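Bradovo Playhouse bets its season on a show with no script

Thulani Shezi wants audiences to help write the fall production. Not all of his cast is convinced.

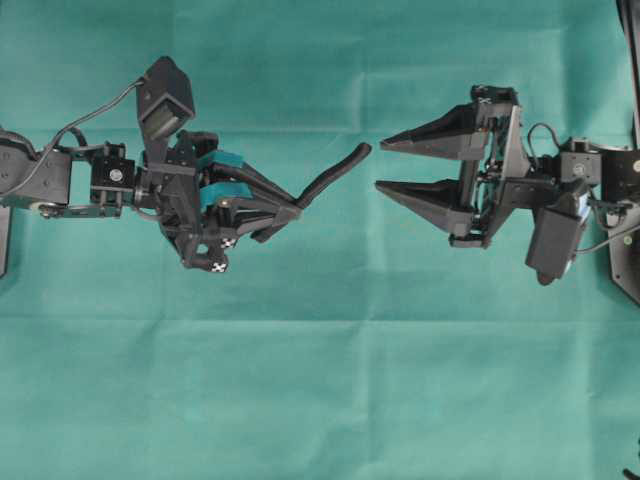 Karabo Mokgethi thinks the whole idea is a way of getting out of paying a playwright, and told me as much before I had my coat off. She has been in eleven shows at the Bradovo Playhouse and will be in this one too, which opens in November under the title "The Long Table." She has not seen an ending. There isn't one yet.

The premise, as Thulani Shezi explains it, is simple enough. A family gathers to settle an estate. At three points in the evening the house lights come up and the audience votes, by raising hands, on what somebody at the table will do next. The actors carry on from there, partly from prepared scenes and partly on their wits.

"People are tired of sitting in the dark being told things," says Shezi, who took over as artistic director last year. "I want them to leave feeling they had something to do with it."

I asked him how many people had told him they were tired of sitting in the dark. He laughed and said it was more of a feeling. Last season's two best sellers at the Playhouse were a farce and a murder mystery, both fully scripted, both watched in the dark by people who seemed happy enough there.

We talked in the upstairs lobby on a Sunday, between the morning run and the afternoon one. Shezi is good company and talks fast. He saw a show of this kind at a festival while he was working for a touring company, and he has wanted to make one ever since. When I pressed him on what had been so good about it, he mentioned the noise in the room after the first vote. "You could hear people arguing with their husbands," he says. What about the play? He thought for a bit. "The play was all right."

That answer bothered me more than it bothered him.

The Playhouse seats 200, and a show of hands in a room that size is not a precise instrument. Thabiso Msimang, the stage manager, is the one who will have to call the result from the side of the stage. He gets a few seconds.

"If it's close, I guess," he says. "I've told Thulani I'm going to guess. He says that's part of it."

So is the vote real? Shezi says yes, absolutely. Msimang says mostly. Mokgethi says she has already been told which way the second one had better go, as the set change only works in one direction. When I took this back to Shezi he said the second vote was "still being looked at," and that by opening night both paths would be ready.

Then there is the matter of money. A fully scripted play by a living writer carries a royalty for every performance. "The Long Table" carries none. Its prepared scenes were put together by the company in rehearsal, and the actors are getting the same fee they would get for learning someone else's lines. Shezi bristles at the suggestion that this had anything to do with his choice. He points to the $2000 he has set aside for a dramaturg, Jihad Akl, who sits in on rehearsals and takes notes on what works.

Akl is more careful in what he claims for the project than anybody else I spoke to. "There are good scenes in it," he says. "The brother and sister have a very good scene. Whether the scenes add up to an evening, I don't know. With a script you can read it through at home and find out. With this you have to wait."

He has asked for two more weeks of rehearsal. He got four days.

I was allowed to watch part of the afternoon run, with members of the company standing in for the public. The first half hour dragged. The mother, played by Karabo Sibiya, had a long speech about a piano that I would have cut by half, and the actors kept glancing at each other to see who had the next line. Then came the first vote, on whether the eldest son should open a letter. He opened it. Sibiya did something with her face that I am still thinking about, and for ten minutes or so it was as good as anything I have seen on that stage.

I told her so afterward. She was pleased, and then she said the thing I had been wondering about. "I'd have done that if it was written down, too."

Shezi would like the show to travel. He has spoken to the theater in Zidley, which holds 80, and says they are interested. I called Zidley. They said they would come and see it first.

Tickets are on sale now at the box office and, for the first week only, anyone who comes once can come back at half price to see a different ending. I asked Msimang how many different endings there were. He said he'd been told up to eight.

"I've seen two," he said, and went off to reset the chairs.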